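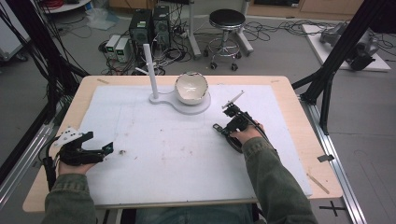 How often does the Seol magazine have to be inspected before a readiness exercise? Once in the 48 hours before the first crew reports, and again if any door seal is broken after that.

**Pre-exercise inspection, Seol storage magazine**
Inspector: Petronella Ntuli
Date: 2019-08-02

- [x] Perimeter fence and gate locks. *Gate 2 padlock stiff but holds. Oil it.*
- [x] Warning placards match contents. *Replaced one faded placard on the north door.*
- [x] Grounding straps at loading dock
- [ ] Fire extinguishers in date. *Two expired in June. Byung-chul Kang has the order.*
- [x] Inert training rounds counted against ledger. *Ledger 971, shelf 971.*

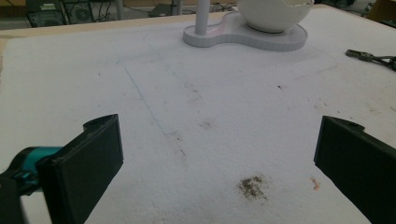 *White board, work surface.*

**Crew shelter and vehicles**

- [x] Gonditent shelter anchored, exits clear
- [x] Hearing protection at each crew position
- [ ] Carnine launcher trailer brakes. *Left side drags. Do not tow until Do-yoon Han signs it off.*
- [x] Radio check with range control. *Clear on both channels.*
- [ ] Safety line marked at 1,000 feet. *Tape is down along the creek side. Needs stakes as well, it moved last time*

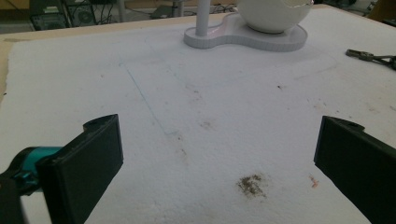

and the crews walked past it without noticing. Put the stakes 25 feet apart and flag every one.

Open items go to Poppy Ackroyd at the range office. No live rounds leave the magazine until all three are closed and she has initialed this sheet.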